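24th May

I write this in the evening, because tomorrow I will remember it softer than it was.
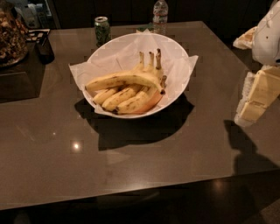
We had the fruit task again today, with the arm reaching over the dark table. I was at the laptop and Judit Pap stood at the side with the stop button. She had put it down for a moment to tie back her hair. In that moment the arm did not stop at the hover height. It continued down, slowly and very calmly, and pressed the side of the bowl against the table. I typed the stop command and nothing happened for almost 2 seconds. Then Judit had the button and the motors went quiet.

No one was hurt and the bowl did not break. But my hands were cold for a long time after.

We looked in the log together. The controller from Jarau had lost the force reading for 200 milliseconds, and when the reading came back it was zero. Zero means to the program that the gripper touches nothing, so it went on searching for the bananas. My stop command was waiting in the queue behind the old movement messages. This second part is my mistake. I wrote that queue in April and I was rather proud of it. I never tried it with the queue full.

Rekha Rana came down when she heard. She was not angry, I would almost prefer it. She asked what would have happened if Judit's hand had been at the bowl, to straighten the paper, as we all do ten times in a day. I had no good answer. The force limit is low, but low is not the same as safe, and I said this to her.

So now the arm is locked and has a red label. The stop command must go by its own line, before everything else, and a lost reading must count as a fault. Wiremu Kerslake will write to Jarau about the sensor cable, which he has suspected already since the Clolton visit. The button must stay in the hand, also when one has hair in the eyes. Judit said this herself, and she looked so unhappy that I made tea for both of us.

At home I ate soup and telephoned with my mother, and I told her that work was fine. Tomorrow I must be there early to fill the incident form with Rekha. I still don't know what to write in the box for "cause", it has only one line.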